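Stoletti publishes first results of its chore trials: machines can pick up, but can they tidy a home?

Reading time: 2 minutes
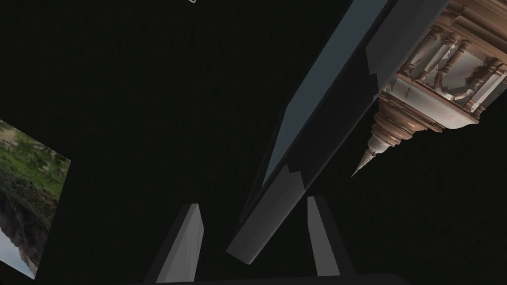 Page last changed: Thu 19 July

Stoletti, the household automation company, today published the first results from its chore trials, a programme that asks whether machines are ready for everyday work at home and on the shop floor. The trials are done together with the retailer Bednarek, and most of the work so far is in simulation.

In the simulated part, a two-finger gripper meets objects of very different shapes, floating at odd angles against a dark background. A plain straight beam can be near an ornate tower piece with small columns and a thin spire, and a flat panel with a landscape on it. The company chose such mixed objects for their likeness to a real shelf, where simple and difficult things stay side by side.

The programme made 767 simulated attempts between January and the end of the trial. Plain, straight objects were lifted in most of them. For decorated objects with thin parts, the gripper found a good hold in only 20 per cent of cases.

"We are asked every week when a machine will clear the table or fill the shelves," said Kazimiera Zawadzka, head of trials at Stoletti. "For some boxes on a clean shelf, I would say it is near. For a living room with ornaments and picture frames, we are still far, and we prefer to say this openly."

Dušan Petek, store operations manager at Bednarek, said that his staff would welcome help with the heavy and boring tasks - but only if the machine does not need a person standing next to it.

The next stage will use real objects in a Bednarek shop, with 60 household items chosen by the shop staff. Damian Czerwiński will lead this work.

Press contact: Sandamali Kanagaratnam, Stoletti press office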